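Valtard 8 Gravity Water Filter

Household water filter, no mains pressure or electricity needed
Made by Stakusine

Overview

The Valtard 8 is a gravity-fed filter for homes, schools and small clinics where the water is collected from a well, a spring, a rain tank or a shared tap. Water is poured into the upper chamber, passes through two ceramic candles and collects in the lower chamber, where it is drawn off through a tap. There are no moving parts apart from the tap.

Each chamber holds 8 litres. With new candles and fairly clear water, a full upper chamber takes most of the night to pass through. Cloudy water is slower and shortens the time between cleanings.

What it does and does not remove

The candles hold back silt, rust particles, cysts and bacteria. The carbon core inside each candle reduces chlorine and some tastes and smells.

The Valtard 8 does not remove salt, nitrates, fluoride or arsenic, and it should not be relied on against viruses. If the source may be contaminated with sewage, boil or chlorinate the water as well. Chlorinate before filtering and the carbon will take away most of the taste. Where the source has never been tested, have it tested before choosing any filter, including this one.

Setting up

Wash your hands and rinse both chambers with clean water. Fit the tap to the lower chamber with one rubber washer inside and one outside, and tighten the nut by hand. A spanner will split the washer.

Push the threaded stem of each candle through the base of the upper chamber, washer first, and screw on the wing nut from below. Stand the upper chamber on the lower one and fill it. Throw away the first two fillings, which will carry some carbon dust. The third is ready to drink.

Place the filter on a level shelf or table, out of direct sunlight, high enough for a jug to fit under the tap. Full, it is heavy, so check the shelf first.

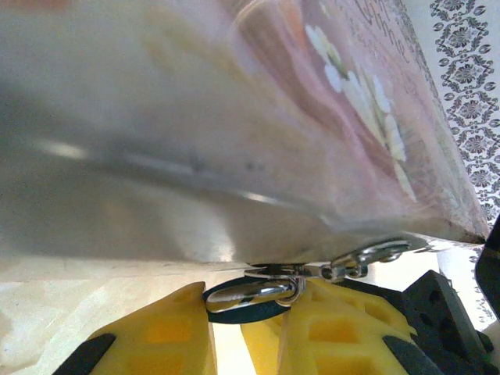
Cleaning the candles

When the flow drops, take the candles out and scrub them under running water with a soft brush or the pad supplied. Work from the top of the candle down to the stem. Do not use soap or washing-up liquid, as the ceramic takes it up and the water will taste of it for weeks. Rinse, refit and throw away the first filling.

The lower chamber can be washed with mild soap once a month and rinsed well. Limescale on the tap comes off with vinegar.

Check each candle for cracks whenever it is out. A cracked candle lets untreated water straight through, even if the flow seems normal. Replace it before using the filter again. The plastic gauge in the box fits over the candle, and once it slides down freely the ceramic is worn and the candle is finished.

In freezing weather, empty both chambers and bring the candles indoors. Ice inside wet ceramic will crack it.

In the box

Upper chamber with lid
Lower chamber
Ceramic candles, 2
Tap with washers and nut
Blanking plug, for running on one candle
Cleaning pad
Wear gauge
Printed instructions

Spares

Candles are sold in pairs and should be changed together. Taps, washers and wing nuts are sold singly. Parts for the older Piątek model use a different thread and will not fit the Valtard 8. If you are not sure which you have, look under the lower chamber, where the model name is stamped.

Price and ordering

Valtard 8, complete: £47
Delivery is charged by weight and shown before payment.

Orders are packed at our Stumau warehouse. Orders received before noon leave the same day. Schools, clinics and village water groups can ask for a written quotation using the contact form, stating the number of filters and the delivery address.

Unused filters can be returned in their original packaging. Candles that have been wetted cannot be taken back.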